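Sock drying update. I gave up on draping them over the radiator and got one of those hangers with little hooks along the bottom and metal clips. Kemata, the basic one.

It's plastic, cream, shaped like a cloud on top. I would have taken plain but plain was sold out.

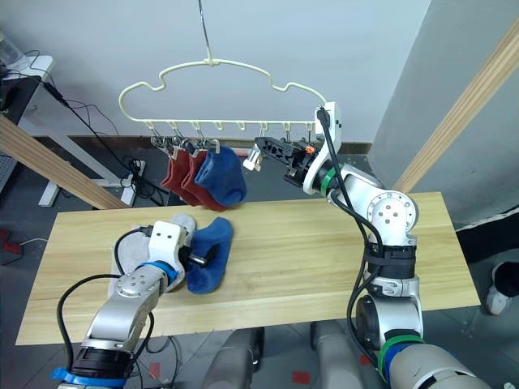

Two dark red, one blue, other blue still on the table.

I fill from the left -- pairs next to each other, so there's no sorting when they come down. Clip at the cuff. Clipping the toe leaves a dent.

The old Braltine rack is going in the hall closet. It took up half the room and I only ever used the top bar.

Will report back in October when the wool ones come out. Those are heavier and I don't know if the clips will hold.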